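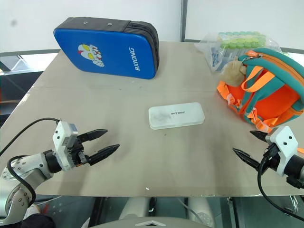

Progress report, Nerthorpe sprayer and hose library, to Urho Väisänen at the Turner fund, 9th July. Short one this time, planting season ate us. The library is open and lending. We bought the battery backpack sprayers in spring as agreed, plus hand pump ones for the smaller plots. Storage is the sore point. Tanks left out in the shed get sun on them and the seals dry up, so we want padded zip cases for the spare batteries and wands. Something in the line of the blue one with RXIONG up the front would do, piping and a zipper seam round the side, stiff enough to stand on a table. Doesn't need the cartoon. Kauko Seppälä is getting prices.

Lending so far - 1569 loans since we opened in October, all tools counted. Sprayers are the biggest share of that, then hoses, then the two soaker kits which are never on the shelf. 96 plot holders signed up. Target was 90 by the end of summer so we are past it already.

Breakages. Four sprayers out of action at the moment. Three are nozzles, clogged with seaweed feed that was not strained first. Hiyori Nishimura has put a sign up and a square of old pantyhose in every sprayer bag. The other one has a split tank, dropped on the path, not worth fixing. Gronent honored the warranty on two pumps from the first batch but took up to 4 weeks to send parts, so next year we keep spares ourselves. Have moved a bit of money from "hoses" to "parts" for this, hope that is ok, see budget sheet.

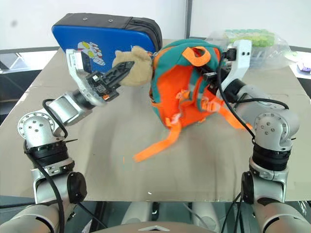
Repair mornings started in May and are going well, better than the talks did. People bring their own sprayer, we strip it, clean it, change the O-rings, they take it home. Ketill Hedegaard runs the bench and has asked for a proper one. Until then we are putting a big flat sheet of cardboard over the tabletop, beige-gray, the sort in the picture, and it does the job. Small springs show up on it and it can go in the recycling when it gets grubby. Second set of hex keys also needed, the first set walked.

Weedkiller. We said in the bid that no library sprayer would be used for it and that still stands. One came back smelling wrong and we pulled it. Marked red now, kept for path work only, and never lent for food crops. Rule is now printed on the loan card in bigger type.

Behind schedule: the rain barrel hookup. Phùng quoted for the pipe run but the downspout bracket has to be replaced first and we are waiting on the landlord. Yakubu Ogunleye is chaseing him. Realistically that is fall now.

Next: order cases, finish the parts drawer, get the winter drain-down sheet written before first frost. Receipts and budget sheet sent seperately. Can we have the second payment before the end of the month please, the parts order is waiting on it.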